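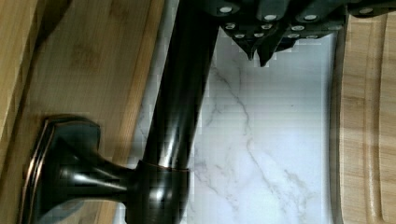 Nodska Single-Lever Basin Mixer, Oil-Rubbed Bronze: Long-Term Review

Reviewed by Rafferty Tran
17 February 2021

Dark bathroom fittings have moved from the special-order pages to the ordinary shelf, and the price has come down with them. The Nodska basin mixer sits in the lower half of the market. I bought one at retail for our main bathroom and have used it daily through eleven months of moderately hard town water. These notes cover installation, flow, the cartridge and the finish, in that order, with most of the space given to the finish.

Installation

The mixer is supplied with two braided flexible hoses, a horseshoe bracket, a threaded stud, a rubber gasket and a hex key. There is no basin waste in the box. Nodska sells a matching one separately, and the colour match between mine and the mixer is close but slightly redder at the flange.

The fixing stud is short. On a ceramic basin it is adequate. On a 30 mm stone benchtop there is not enough thread left to take the nut and washer together, and a longer stud has to be sourced. The thread is a standard metric size, so any plumbing supplier will have one. The instruction sheet does not mention maximum bench thickness at all, which should be corrected.

The hoses are 350 mm long. My stops sit low in the vanity and I had to fit extensions on both sides. Hose ends were clean and the washers seated properly on the first attempt. Have a licensed plumber make the connections where your state requires it.

One practical point: fit the mixer with a soft cloth around the body. A spanner slip will go straight through the coating, and the touch-up pens sold for door hardware are too matt to hide the mark.

Flow and pressure

Static pressure at the house is regulated. With the supplied aerator the mixer delivers a soft, aerated stream with very little splash, even into a shallow basin. With the aerator removed the stream twists slightly to the left. I tried a Delacroix laminar insert in place of the original and prefer it — the stream is clear and quieter, and the thread fitted without an adaptor. Households on gravity-fed hot water should look elsewhere, as the hot side on this mixer is restrictive at low head.

Cartridge

The cartridge is a 35 mm ceramic disc type. Travel is even, with a usable warm band about as wide as on mixers costing twice the price. At seven months the lever developed a faint squeak at the cold end. I removed the cartridge, cleaned it, applied silicone grease to the O-rings and refitted it. The squeak has not returned. A generic 35 mm cartridge drops into the body, so the mixer need not be thrown out if Nodska stops carrying parts.

The finish

Oil-rubbed bronze is a description of appearance. On most fittings at this price, including this one, it is a dark coating over a brass or zinc body, relieved along the edges so that a coppery tone shows through. It is not a living finish and will not develop in the way that an unlacquered metal does.

Water spots are the main drawback. Calcium dries white, and on a near-black surface it is obvious from across the room. Wiping down after use prevents it. Where deposits have already formed, use warm water with a drop of dishwashing liquid and leave a wet cloth over the area for ten minutes. Vinegar works faster but dulls the coating, and the warranty excludes acid cleaners by name.

I tested four products on the underside of the spout. Plain detergent caused no change. Jinotard Stone & Tap Spray caused no change and left less streaking. A cream cleanser left fine scratches at the first pass. A citric acid descaler at the label dilution produced a cloudy patch after three applications, and the patch is permanent.

Wear after eleven months is confined to the tip of the lever, where the dark layer has thinned and a lighter copper tone is visible. The spout and base are unchanged.

Compared with the Cuker

The Cuker equivalent, model 3710, is heavier, has longer hoses and carries a $100 premium. Its coating is more uniform, with less copper at the edges. I have used one at a rental property since last March and its lever shows no wear, though it sees fewer hands. For a main bathroom I would pay the difference. For a powder room or guest ensuite the Nodska is sufficient.

Specifications as purchased

Part number: 2332
Price paid: $200
Cartridge: 35 mm ceramic disc
Hoses: 350 mm, braided
Waste included: no
Recommended for: mains pressure only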